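Speaker notes - Soft furnishings in furnished lets: inspection and replacement
Eduardo Seixas, Mar 22, 2022 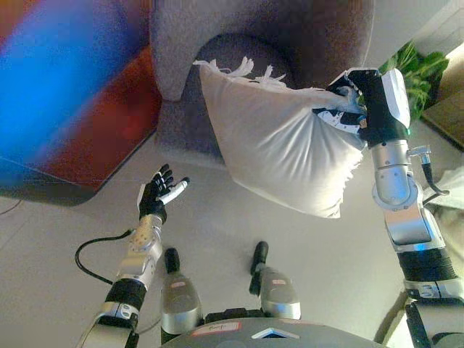 ## Slide 1 - Edge failure on a plain white cushion

- Point to the top edge first. White fabric stands up along it in ragged tufts.
- Rest of the face is plain and smooth with a slight sheen. Creasing at the held corner comes from the grip and is not graded.
- Grey sofa behind it for context. A white cushion on grey shows a frayed edge from the doorway, so tenants report it early.
- Ask the room: repair, re-cover or discard? Take two or three answers before moving on.

## Slide 2 - Where the figures come from

- Two buildings, Gurmont and Cakudmont. Both let furnished, same sofa cushion specification in each.
- 757 cushions on the inventory at the start of the survey.
- 138 graded as edge failure. Stains and flattened filling were logged separately and are not in that number.
- Survey closed in December. Late returns from Cakudmont were left out.
- If asked about bed pillows: not covered. Different fabric, different wash cycle.

## Slide 3 - Grading an edge

Read the grades slowly. People will want to write them down.

- Grade A: seam closed, no loose thread longer than a fingernail.
- Grade B: loose threads, seam still holds when pulled by hand.
- Grade C: fringe or tufts along the edge, fabric breaking up at the seam line.
- Grade D: filling exposed.

Hold the cushion by one corner and let it hang. A weak edge opens under its own weight and is easier to judge than on a flat surface. Then turn it and repeat from the opposite corner. Check under the sofa for loose fiber before leaving the room.

The cushion on slide 1 goes in as C on the edge alone. Filling has to be checked by hand before the grade is final.

## Slide 4 - Repair or replace

- B: trim, overlock, return to the same sofa.
- C: new cover if the insert passes the squeeze test. No patching. A patched edge on white fabric gets reported again.
- D: discard cover and insert together.
- Covers are ordered from Beneš in lots of 496. Smaller orders take longer and the white varies from batch to batch - mixed whites on one sofa look like a fault.
- Storage limit at Gurmont is 900 covers, folded flat. Do not place two lots in the same month.

## Slide 5 - Changes to the Dulwood checklist

- Line 12 now reads "edge, all four sides". It used to read "general condition".
- Photograph the worst edge, with part of the sofa in view so the item can be matched to the room.
- Remove C and D cushions on the same visit. Leave a spare in place.

Questions, ten minutes. Grading cards are on the side table, one per inspector.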